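# Carroll: simulated wrist-view grasping set

October 31, 2022
By Rónán Hayes

## What this is

Carroll is a set of 610 simulated grasping runs, each with the view from the wrist of a two-fingered gripper and the joint readings that go with it. We made it to check a claim we kept hearing, namely that a grasping policy trained only on rendered rooms will carry over to a real arm if you make the rooms varied enough. We don't think our numbers support that, and we'd ask you to read the results before you quote the headline figure.

## What's in the download

- `runs/` — one folder per run, with frames and joint readings
- `rooms/` — the room layouts, as generated by Ginlow
- `splits/` — 400 runs for training, the rest held back
- `notes/` — Daithí Gallagher's comments on runs he thought looked wrong

Some of the notes are blunt. We left them as they were.

## How it was made

Ginlow builds a plain room, puts furniture and loose objects in it, and picks a start pose for the arm. Wall colours, floor patterns and lighting are drawn at random. So is the tilt of the wrist, which is where most of the trouble starts. We then add speckled noise to every frame, on the theory that a policy which has learned to put up with noise will put up with a cheap camera.

That theory is repeated a lot and tested very little. Real sensor noise changes with light and exposure. Ours doesn't. It is the same grain laid over everything, walls and gripper alike, and I would not call it a model of any camera.

## Results

In simulation, the baseline policy (Dastell, default settings) succeeded on 94 per cent of the held-back runs. On our bench arm we tried it 200 times and it managed nearly half.

Three things to bear in mind:

1. The held-back rooms come from the same generator as the training rooms. A high score there tells you the policy has learned Ginlow.
2. The bench trials used one arm and one table. Starstead, our second test site, has not repeated them yet.
3. "Success" in simulation means the object left the surface. On the bench we also asked for it to stay in the grip, so the two figures are not measured in the same way. We should have fixed this before running anything.

## Known problems

Many start poses leave the wrist camera looking mostly at bare wall and floor, with the things worth grasping pushed out to one side.
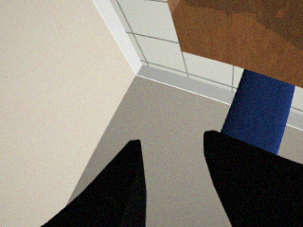

Daithí wanted these poses removed. I wanted them kept, because a real arm can end up badly placed too and a policy ought to cope. We kept them, but we have not shown that they help. When we dropped them from training in May the simulated score hardly moved, and we never ran the bench trials for that version.

Wood grain and other surface patterns are also reused more than they should be. A policy could be picking up on the pattern and ignoring the shape, and nothing in our tests would catch it.

## Should you use it?

For checking that your code loads frames and joint readings properly, yes. For comparing two policies against each other in simulation, perhaps, if you say plainly that simulation is all you tested. Please don't use the simulated score as evidence that something works on hardware.

If you do run bench trials, send us the failures as well — we have plenty of our own to set beside them.

Contact: Rónán Hayes or Daithí Gallagher, Carroll project | © 2022 Carroll project | Back to top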